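Célula de bancada Citico: relatório de progresso ao financiador
Período encerrado em dezembro, redigido na oficina de Drurnura

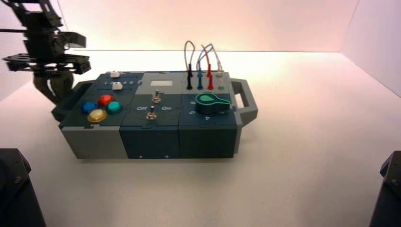
Tanner Robichaud já perguntou, por escrito e duas vezes, por que a manutenção de uma célula tão pequena consome mais horas do que os ensaios. A pergunta é justa. Ele acrescentou que, no orçamento aprovado, a rubrica "ajustes" cabia numa linha, e que gostaria de saber em que momento virou um capítulo.

Virou em outubro, quando trocamos a fixação da garra. Os parafusos originais afrouxavam com a vibração e o braço passou a chegar aos botões com uma convicção que a calibração não justificava. Reapertamos, marcamos as cabeças com tinta e refizemos a referência da ferramenta. O desvio caiu para 3 mm, número que há um ano nos envergonharia e que hoje foi recebido com café.

A caixa de tarefas exigiu cuidados próprios. Os botões e as chaves de alavanca aguentam bem o serviço. Já os cabos de teste ficam em laço acima dos soquetes, e o planejador de trajetória os ignora com serenidade. Definimos uma zona proibida sobre o módulo da direita e reduzimos a velocidade de aproximação nesse lado. O seletor giratório verde continua sendo o item mais caprichoso: a garra gira bem, mas larga o ponteiro um pouco antes da posição pedida. Borislav Kneževič atribui isso à folga nos dedos. Eu atribuía ao software, até ele me mostrar a folga.

A rotina atual é a seguinte. Toda sexta-feira, antes das nove, verificamos o torque do punho, limpamos a superfície e rodamos 16 ciclos de verificação com a caixa na posição de referência. A cada 400 ciclos, inspeção dos dedos. O plano previa inspeção a cada 200, mas o plano foi escrito antes de alguém desmontar a garra e medir quanto tempo isso leva.

Pendências: os dedos de reposição encomendados à Lavoie, que seguem "em separação" desde novembro; a licença do Trarko, renovada com atraso e sem pedido de desculpas; e o procedimento de troca da garra, que existe inteiro na cabeça do Borislav e pela metade no papel.

Pedimos autorização para transferir o saldo de viagens para peças de reposição. Não viajamos. A planilha revisada segue em anexo, com a linha "ajustes" dividida em quatro, conforme solicitado.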